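Lina et moi, première saison de concours

Février 2025

Bon, ça y est, je me suis enfin décidée à remettre ce blog à jour ! Pour ceux qui débarquent : Lina, c'est ma jument, une baie de 7 ans, têtue comme pas deux, que j'ai achetée à un éleveur de trotteurs (oui, une trotteuse, et oui, elle saute). On a passé l'hiver à bosser le plat avec Zinash Birhane, ma coach, et je crois que je n'ai jamais fait autant de transitions de ma vie.
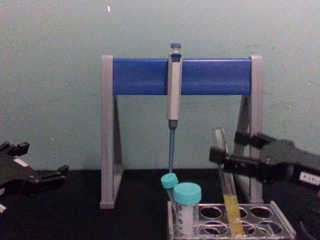

Le gros morceau du moment, c'est l'abord des verticaux. Lina regarde tout : les fleurs, les chandeliers, la bâche du voisin... Alors on a repris à la base, un petit obstacle tout bête, deux montants gris, une barre bleu vif posée en travers, un peu comme le portoir à pipettes entre ses deux pieds gris, là, mais en version 40 cm. Au trot d'abord, puis au galop, en gardant la même cadence (enfin, en théorie !). La première fois elle a sauté si haut que j'ai perdu un étrier et ma dignité avec.

Côté matériel, j'ai craqué pour un tapis Torvik et je regrette un peu, il glisse vers l'arrière dès qu'on galope. Arif Teoh, qui monte avec moi, me prête son vieux Jimovis en attendant et c'est le jour et la nuit. Par contre la selle, je ne touche à rien, elle m'a coûté 900 euros d'occasion et elle lui va comme un gant.
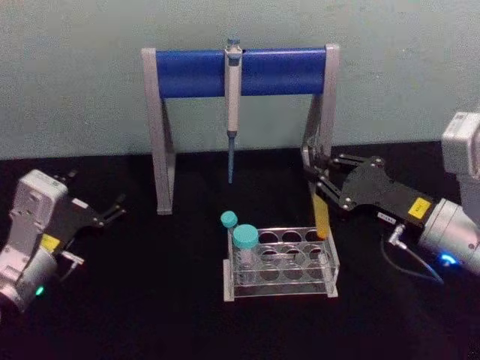 Une pipette suspendue au portoir et deux tubes bouchés dans leur support.

Prochaine étape en mars, au centre équestre de Wurnum, avec un petit parcours en extérieur et une détente qui peut réunir jusqu'à 300 chevaux sur le week-end. Rien que d'y penser j'ai les mains moites. Si vous avez des astuces pour une jument qui hennit sans arrêt au paddock, je prends tout, les commentaires sont ouverts !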